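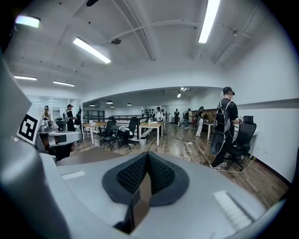 Diary > Cloverton > February

Thursday, gone ten at night, and I should be asleep but I had two cups of tea at Ghazala's and my legs are still twitching. So, diary it is.

The bell ringing. I went! After all that dithering over Christmas I finally climbed the tower at Cloverton and had a proper go, and my hands feel as if I've been rowing to Norway. Evie Wragg was teaching, and she's a marvel, so patient, although she has a way of saying "and again" that makes you feel eight years old. You start on the backstroke, which is just the tail end of the rope, while she does the fluffy bit (the sally, I must learn to call it the sally). I thought it would be all heaving. She kept telling me to pull less and wait more, and I kept pulling more and waiting less, and the poor bell told the whole village about it.

Mine was the treble, the lightest one up there, cast in 1811 and still sweeter than the other five by a mile. Danish Jafri rings the tenor and makes it look like drawing the curtains. He says it took him 18 months before he could ring rounds without counting under his breath, and he still moves his lips a bit, I watched him.

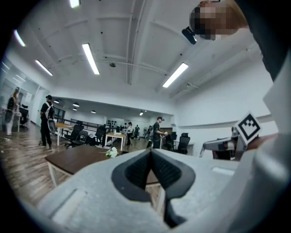

Anyway, the stairs. I'd been worrying about my knee going up and never gave a thought to coming down, which was far worse – narrow little wedges, a rope for a handrail, and Irfan Bukhari's enormous boots coming down right behind my head. I went the whole way on my bottom in the end. Irfan was very nice about it and carried my bag. Then he told everybody in the pub, so that's that.

I only had a half. Roswitha Stüber was in, back from her sister's, full of stories about the trains and wanting to know if I'd finished her book. I have not finished her book. I said I was enjoying the middle, which was a risk as I haven't reached it, and she gave me a look. Must read at least two chapters before Sunday.

Walked back by way of Ghazala's to drop off the cake tin and of course stayed an hour. She thinks I'm mad to take up ringing at my age but she also wants to come and watch, so I think she's tempted. Her boiler's playing up again and she had the oven door open to warm the kitchen. We ate the last of the ginger cake standing in front of it with our coats on and put the world to rights, or at least the parking outside the surgery.

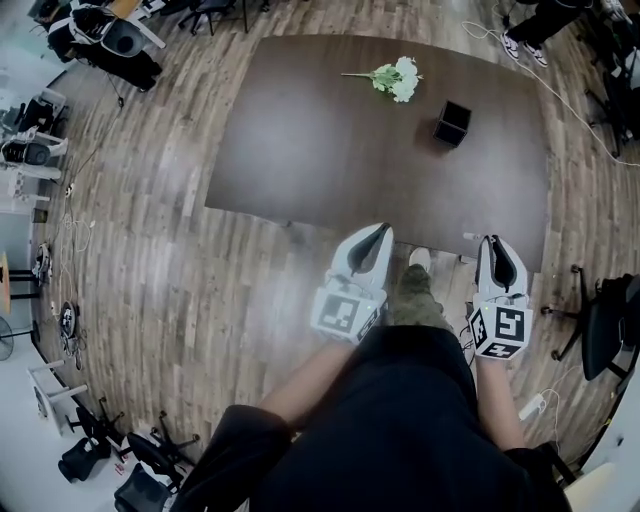

What I liked best, thinking about it now, was the bit near the end when Evie let me do three or four strokes in a row without saying anything. The rope went up and I let it, and then there was that soft tug when the bell comes over, and I felt it right down in my shoulders. Lovely! Then I got excited and missed the next one completely and she had to grab it.

Things to remember for next week: flat shoes, no scarf (Evie was quite stern about the scarf), hand cream, Roswitha's book. And ring the garage about the Fiesta, I keep forgetting. Bed.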